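Florent handheld gripper, worth 189 for the finger kit? (long, sorry)
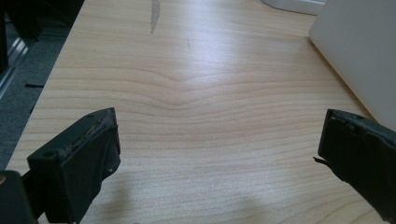 Bevden Robotics Club > Members' Board > Kits and Parts

gripwrench
Posted 12 October 2024

So I finally have enough time on the Florent to say something useful. I've been collecting demos with it at my table since May, mostly pick and place stuff, and I'm right around 2500 grabs now. The handle is great. The trigger is great. I have opinions about the fingers.

You can see the state of the wrap. It's wrinkled all over the inside faces, the top seam is ragged on both fingers, and there's a little strip on the right one that has started to peel away. I keep pressing it down with my thumb and it keeps coming back up. The left one has gotten gunky along the edge too.

Erraji sells the replacement finger kit for $189, which is two fingers, screws and two sets of pads. Is that what everybody is paying? It seems like a lot for the part that wears out.

mossy_servo
Is that the wrap it shipped with or did you redo it? Mine looked nothing like that after the same kind of use, but I mostly pick up foam blocks.

gripwrench
Shipped with it! I never touched it except for the thumb thing. I've been doing a lot of kitchen stuff, spoons and mugs and jar lids, so I'm sure that's rougher on it.

Han-gyeol Chae
Don't buy the kit. The fingers themselves are fine, you only need new covering. Cut the old stuff off, clean the face with alcohol, let it dry overnight and put on self-fusing silicone tape. I get maybe 100 grabs less per wrap than with the factory stuff and I could not care less, a roll costs next to nothing.

torque_n_toast
Gotta disagree with Han-gyeol. I tried silicone tape on mine and it creeps. The first couple days are lovely and then the whole sleeve starts walking toward the tip, and all your demos from week one grip differently from week two. If you're training on this data that matters a lot more than saving a few bucks. I went with the kit and the molded pads have stayed put.

Han-gyeol Chae
It creeps if you don't stretch it when you wrap. You have to really pull on it.

torque_n_toast
I pulled on it.

mossy_servo
Has anybody tried the Futura pads? They're supposed to fit the Florent with a little trimming. I think they were 70 for a pair last time I looked, but I don't know if that was a sale.

deburr_dan
I have them. The trimming is more than a little, plan on an evening and a fresh blade. Grip on smooth plastic is better than stock, grip on anything dusty is worse. I'd buy them again but I wouldn't tell a beginner to.

gripwrench
OK that's kind of what I was afraid of. Does the width calibration survive a pad swap, or do I have to redo it?

deburr_dan
Redo it. The Futura ones are thicker and your closed position will be off.

Han-gyeol Chae
Redo it with tape too. I'm bringing a roll to the next build night if you want to try it on one finger before you spend anything.

gripwrench
Deal. I'll do the right finger, that's the one that's bugging me, and post again when I've put some hours on it.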